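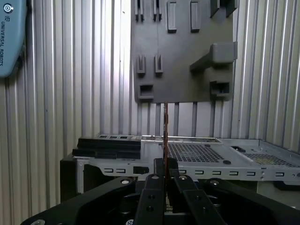

Holder panel, upper position, corrugated wall

Ticket 2925
Location: Humphreys workshop, bay 221
Reported by: Seren Powell
Assigned to: Detlef Teuber
Status: Pending parts

Reported fault: The Dell desktop at this bay does not complete startup. The user also asks that the wall panel be checked before hand tools are returned to it.

Saturday, 9:40. Case opened and interior inspected. One memory module is installed; the adjacent slot is empty. The asset record lists two modules. The processor is exposed in its socket with the retention bracket in place.

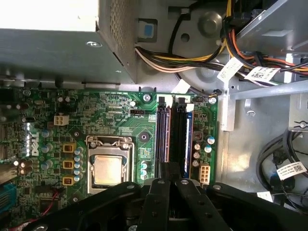

Case interior with processor and memory slots

10:15. Technician requested the service history from Romana Pešek. The last entry, dated August, is a memory upgrade under work order 155. No removal of a module is recorded.

10:50. Installed module reseated. Power supply leads to be checked against the parts sheet before the unit is energized. No startup test is to be carried out until thermal compound and a matching module have been received from Vustov. 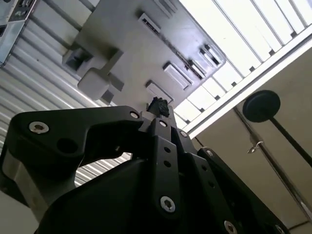 The parts request has been forwarded to Mỹ Cao for approval under cost code 99. The case is to remain at the bay, and users are asked not to connect it to power. Inspection of the wall panel remains open and will be recorded under this ticket.

Next action: D. Teuber, on receipt of parts.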